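Becher, Dosen und ein Tisch mit Herzchen

Willkommen in unserer kleinen Bastelecke Skistley! Wer uns schon länger begleitet, weiß ja, dass wir uns von leeren Verpackungen nur sehr schwer trennen können – und dass aus fast allem irgendwann noch etwas werden darf. Am 22.02.2023 haben wir endlich einmal gesichtet, was sich den Winter über so angesammelt hat.

Der Sammeltisch
Becher aus Pappe und aus klarem Kunststoff, eine Röhre aus Kraftpapier, ein kleines Glas und eine offene grüne Dose, dazu der Mehrwegbecher mit der braunen Manschette. Die Tischplatte mit den kleinen Herzen und dem Schriftzug „Heartbeat“ mögen wir immer noch sehr, und das Wolkentuch mit der goldenen Krone an der grauen Wand sowieso!

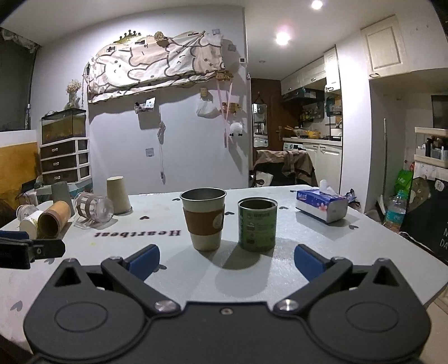 Was daraus werden soll
Dosen und Gläser nehmen wir gern für Stifte und Pinsel, die Pappröhren heben wir für die Laternen im August auf (da wird bei uns nämlich Sommerfest gefeiert, und man kann gar nicht früh genug anfangen). Für die Becher gibt es bisher 26 Ideen, von denen vermutlich zwei oder drei wirklich etwas taugen. Schreibt uns gern, wenn euch noch eine einfällt – wir freuen uns über jede Zeile!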